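Home | News | Software | Releases | People | Archive | Search

Release gates move out of the planner

August – by Ladi Igwe, Software Group

The 2 series of the Conditz motion stack is now the default on all lab workstations. Most of the changes are small. One is not, and anyone who maintains a pick-and-place task will need to edit their configuration before the old branch is closed.

Until now the decision to open the hand was made in the planner. The planner produced a full trajectory from grasp to release, with the opening command attached to the last waypoint. If the arm reached that waypoint within tolerance, the fingers opened. The scheme was easy to reason about and worked well for flat targets such as trays and marked squares, where a small lateral error costs nothing. It worked less well for containers. A pot has a rim, and an object released over the rim can go either way. The planner had no means of knowing that the container had been nudged since the last full perception pass, so it would carry out a perfectly good trajectory to a place where the opening used to be.

We went through 278 logged placements from the kitchen task set and sorted the failures by cause. The largest group was stale container pose. The second was object overhang: the grasp was sound, but the object stuck out from the fingers further on one side than the model assumed, and clipped the rim on the way down. Soft, irregular objects were worse than rigid ones on both counts, as the fitted sphere we use for them is a poor match to the true outline once the fingers have closed.

In the new version the planner stops at a hover pose and hands over to a separate process, the release gate. The gate takes the current head camera view, refits the rim as an ellipse, projects the outline of the held object down on to the rim plane, and compares the two. If the outline is inside the ellipse by the configured margin, the gate allows release. If it is outside, the gate returns a lateral correction and the arm moves and tries again. After 6 corrections it gives up and returns the object to the mat. 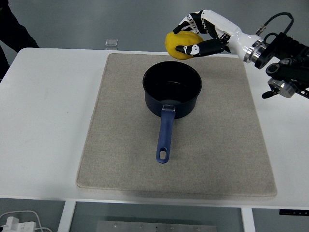

Yellow object held to the right of the saucepan rim, not yet over the opening. Photo: Software Group

Approaches from the side are the usual case for the right arm, and they are where the old scheme was weakest. The hand hides part of its own work from the head camera, so the outline on the palm side has to be inferred from finger joint angles. Kianoush Amini has rewritten that part of the estimator. It now uses the measured joint positions at each control step, where before it used the commanded ones, and the difference matters with soft objects because the fingers often stop well short of their command.

Two points on the rim fit. Dark cookware gives a weak edge between the interior and the outer wall, and the detector sometimes locked on to the base of the pot instead of the rim. The fit now starts from the boundary with the mat and works inwards, which needs a mat that contrasts with the cookware. Long handles are masked before fitting. If you add a new pan, please check that its handle mask is present in the Livberg object library; without it the ellipse is pulled towards the handle and the gate will approve releases that it should refuse.

Transparent objects are still not handled as obstacles. The depth channel returns little of use on them, and the gate does not look for them at all. Keep them out of the transfer path for now.

What to change: remove the field open_at_end from your task file and add a release_gate block with a margin in millimetres. The shipped default is 11, which is cautious for a saucepan and too large for a mug. Tasks which still contain the old field will load with a warning and run in compatibility mode – this goes away at the next minor release. Logs from the gate appear in Sindetti under their own tab, with the fitted ellipse and the projected outline drawn for every attempt, including refused ones.

Known issue: on the Oyelaran workstation the gate process can start before the camera driver and then waits without reporting an error. Restarting the gate clears it. A fix is under review.

Questions and merge requests to Kianoush or me through the usual tracker.

Contact the Software Group | © Software Group, all rights reserved | Back to top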